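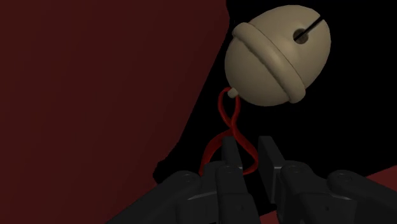
Zeltedis household object pack: worth it for gripper work?

Home Forums Simulation Hardware Marketplace Members Search Log in

gripside_mo
I have a quote from Zeltedis for their household object pack and need to decide before our January budget closes. It's $200 per seat for the small license. That gets you 2000 objects with collision meshes and mass values, plus what they call "soft attachments," meaning cords, ribbons, straps and handles that are supposed to move.

We do pick and place with a two-finger gripper and most of our failures are things with something hanging off them. The red cord on the bell ornament is the type of item I care about. If the cord behaves, I'll buy it. If it's a stiff piece of plastic painted red, I can make that myself.

Has anyone here used it for more than a demo?

tallowfork
I've had it for 8 months. Short version: the rigid objects are good and the soft attachments are mixed.

Rigid side: the collision shapes follow the real outline closely enough that I stopped checking them. On the bell, the band around the middle sticks out past the body and the collision mesh has that ridge in it. A lot of packs would wrap the whole thing in one smooth hull and your fingers would stop short of the surface.

Soft side: the cords are chains of short segments. They bend and they twist. They do not stretch. With default settings they're too springy and you'll need to raise the damping.

R. Abernethy
I'll disagree with "good" for the rigid side. The hole and the slit on that bell are visual only in the version I tested. The collision mesh is closed there. If you ever want a fingertip or a hook in an opening, you have to rebuild the mesh. I found the same with mugs that had narrow handles.

Masses were fine.

tallowfork
Which version? In mine the mug handles are open. I never tried the bell slit because my fingers wouldn't fit in it anyway.

R. Abernethy
The trial build. I did not buy the full one, so take that into account. But the trial is what they hand you to make the decision with.

gripside_mo
Openings don't matter much for us. Cords do. How does it handle a cord that crosses itself? That one makes a figure eight, a small loop up by the knob and a wider one under it. In our own sim the strands pass straight through each other and then the solver blows up.

tallowfork
Self contact is off by default. Look for it in the object file, not in the scene settings. With it on, my step time went up a lot. I run it only for the cord that is near the fingers and leave it off for everything else on the table.

Crossings hold their shape after that. Tight knots do not. I gave up on knots.

Carter Gauthier
I maintain the gripper models at Proltorow and we ship a loader for this pack, so I have an interest here. A few facts that might help.

Cord against finger pad contact depends more on the gripper model than on the pack. If your pads are single flat boxes with a low contact count, a thin ribbon will slide out no matter what friction you set. Split the pad face into smaller pieces or use a proper soft pad model.

Check your links too. People put good collision shapes on the pads and leave the linkage below them with none. Then a hanging loop drops around a finger and passes through the bars. On a real gripper it would catch on them. With a wide loop hanging down partly behind the finger, as on the bell, you want collision on the inner and outer links both.

Self contact being off is Zeltedis's choice. I've asked them to make it clearer in the docs.

gripside_mo
Thanks. Our links have no collision at all, so that's probably half my problem right there.

pvc_dan
Different view. I think you're paying for a catalog you won't use. We bought it, and out of 2000 objects we trained on maybe the kitchen set and the holiday set. The rest is chairs and lamps too big for any gripper we own. Ask if they'll sell a subset. They told us no, but that was a while ago.

For cords we went with the Gunn rope plugin instead. It's uglier to look at and more work to attach, but stretch is supported and the solver is steadier.

tallowfork
The Gunn plugin is okay for rope. For flat ribbon it was worse for me. It treats everything as round, so a flat strand rolls between the pads when it should lie against them.

pvc_dan
True, it's round only. Our stuff is mostly cable so we didn't run into that.

R. Abernethy
Nobody has mentioned rendering. If you're training from camera images, look at the lighting before you commit. Dark gripper on a black background is hard. The pads and the backdrop come out nearly the same value and the edges are only visible where there's a faint highlight. I had to add my own lights and backgrounds.

flatpack_lu
I wouldn't blame the pack for that. The background is whatever you load. Charcoal grippers are dark in real life too and I want those images in my set. We mix plain black backgrounds with cluttered ones and the detector is better for it.

R. Abernethy
Fair on the background. I still think the materials are too clean. The bell body is one beige all over apart from the shading. No scratches, no wear. Real ornaments out of a storage bin don't look like that.

flatpack_lu
Agreed on that part. There's a texture randomizer but it only changes color. We wrote our own for scuffs.

gripside_mo
Did anyone compare sim results against a real gripper? Even a small test.

tallowfork
I did a small one, 2 objects with hanging cords. Picking by the body matched well. Picking by the cord was too easy in sim until I lowered friction and turned on link collision. After that it was close enough that I trusted it to rank grasps against each other. I would not trust the actual success rate it gives you.

Carter Gauthier
Same experience on our side. Use it for ranking.

gripside_mo
Okay. I'm going to put collision on our links first, run the trial with self contact on, and see what the step time looks like. If it's usable I'll get one seat.

pvc_dan
Flerside resells it and sometimes throws in support hours. Get a quote from them before you pay list.

gripside_mo
Will do. I'll post the step times here once I have them.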